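Ada Grasso says she will not run for mayor of Gromberg

The star of "The Curberg Sisters" has finally answered the question that fans keep asking her. In a long radio interview, Ada Grasso said she has no plan to enter the race for mayor in October, even if almost 700 people signed a letter asking her to do it.

"I was very touched, and I read all the names," she told host Chih-ming Man. "But I play a politician on television. I don't want to be one at breakfast."

Grasso still has strong opinions about the town. She wants the night bus to Lau back, and she thinks the rent for small theaters is too high. She said she voted for different parties in the last three elections and does not feel at home in any of them – her father, she added, finds this terrible.

She did not say which candidate she prefers. Councilwoman Hoi-yan Kan, who is running for a second term, wrote later that she would be happy to have coffee with her.

The third season of "The Curberg Sisters" starts in October, with 15 new episodes. Chia-hao Hsueh returns as the brother.

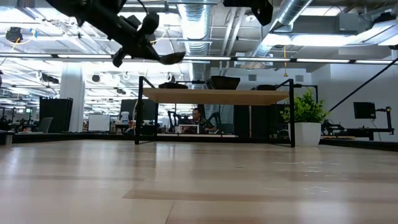

Gromberg Film and Television Club
Text by Sze-wing Huang, 2 April 2021. Letters about this item can be sent to the club office.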